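2 January
By Sombat Wongsuwan

Progress report to Lestden: care and setup of the Pudus hand-held grippers

This report covers the work at the Stidulska site since June. The grant pays for upkeep of the paired grippers and for the bench hours that go with it.

Maintenance

The schedule we agreed on is in place. Each gripper gets a short check before use and a full service every 200 hours. The short check covers the finger screws, the jaw travel, the label and the lens faces. The full service adds cleaning the slides and resetting the closed position of the jaws. Four full services were done in this period and all are signed off in the log.

The main fault was uneven closing. One finger reached the middle before the other, and thin cloth slid out on the late side. Ahn traced it to grit in the slide and a screw that had backed out. We cleaned the slide, put thread locker on the screw and reset the travel. The same job has been added to the full service.

Finger wear is slower than we planned for. The order was based on a new set every 3,000 closings. Sets at that count still grip well at the tips, so we would like to keep them on until the tips show rounding. The spares already bought stay in the cabinet.

Charging gave us some trouble in the fall. Two packs would not hold a charge through a session and were replaced under warranty. The supplier took 48 days to send them. We now keep a charged pack on the shelf at all times.

Setup checks in the room

Bench checks do not show how the jaws behave on real fabric, so a serviced gripper also goes through handling checks in a furnished bedroom. Cloth held between two grippers is the check we rely on most for grip. We also look at the fingers brought together, with the gap between them checked by eye.
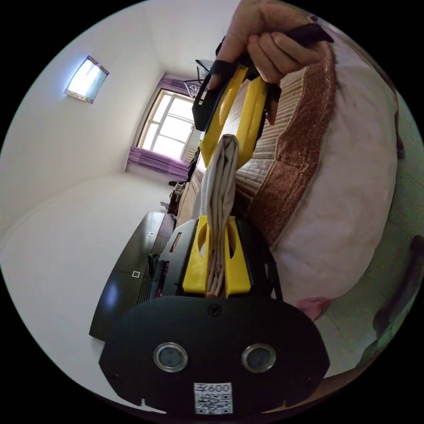
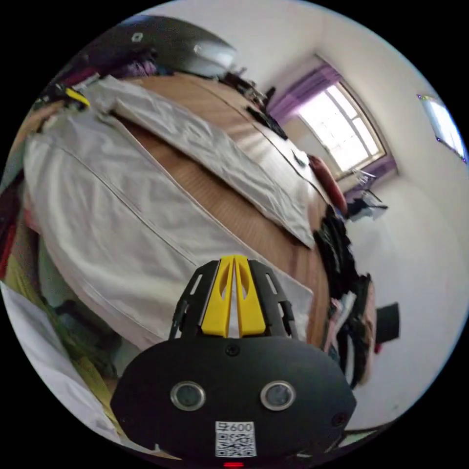
Next period

We will move the service log from paper to the shared sheet and add a column for finger sets. Ahn will write up the slide cleaning as a one-page instruction so that the evening shift can do it without calling him. The jaw gauge is still on order.

We ask Lestden to approve moving the unspent finger budget to battery packs. No other change to the budget is requested.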